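Ticket 539: hand lets go of cards after a few seconds
Project: Elunon (student robotics club, card handover task)
Opened by: Meifang Shi
Status: closed, with one thing still to watch
Assigned to: me, because I was the last one to touch the config

First entry, Monday, just after lunch

Right, so Meifang's report says the hand picks up a card fine, holds it for a bit and then the thumb goes slack and the card slides out. She got it three times in a row before she opened this. I had a go myself and got the same thing on the second try, so it's definitely real (sorry Meifang, I did wonder if it was your cards).

What I've tried so far: restarted the hand controller, no change. Swapped the USB lead for the short one from the Skondurberg kit, no change. Turned the grip force up from 32 to 66 in the settings page, and it held a bit longer and then dropped the card anyway, so that's not the fix, it only hides it.
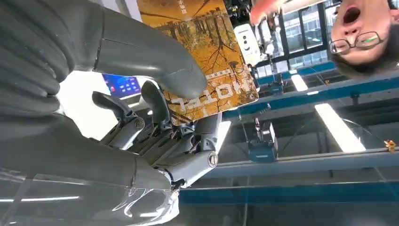 The thumb is the finger I'm suspicious of, as the other four stay curled even after the card has gone. Ramasamy reckoned we should stop using bits of cereal box and stick to proper printed cards while we test, so that every run is on the same sort of surface. Fair enough! The one with the golden trees and HOTEL on it is good for this because you can tell straight away which way up it's being held, and with the thumb tip pressed on the face like that there's plenty of card showing to watch for creeping. I'm going to leave the force at 66 for now and look at the logs.

Second entry, same day, about teatime

Found something. The thumb has a hold timeout of 3000 milliseconds and the other fingers don't have one at all. I'd copied the thumb block over from the Grullunwood branch when we merged in October, and that branch was for the button pressing challenge, where you want the thumb to relax after each press. So yes, that was me. Meifang was very nice about it.

Took the timeout out, put the force back down to 32 and restarted everything. Ten goes, no drops. Then I asked Ramasamy to do ten more without telling me which card he was using, and he got one slip, but he says he put that card in crooked and I believe him.

While we were at it we went round the mechanical side too, in case there was a second fault hiding behind the first one. Checked the wrist bolts with the little hex key, none of them loose.

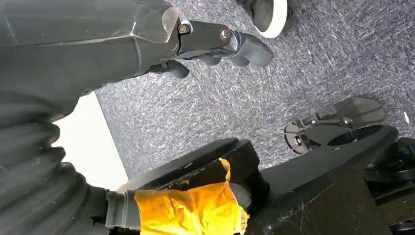 Nothing rubbing and nothing catching when you move the joints by hand with the power off, so I'm happy this one was all software.

Third entry, next session

Meifang ran the whole handover routine start to finish and the hand kept hold until it was told to let go. She's fine for me to close this.

Still to do, but not on this ticket: somebody please go through the rest of the Grullunwood settings before we copy anything else across. I've opened a new one for that and put my own name on it.

Closing.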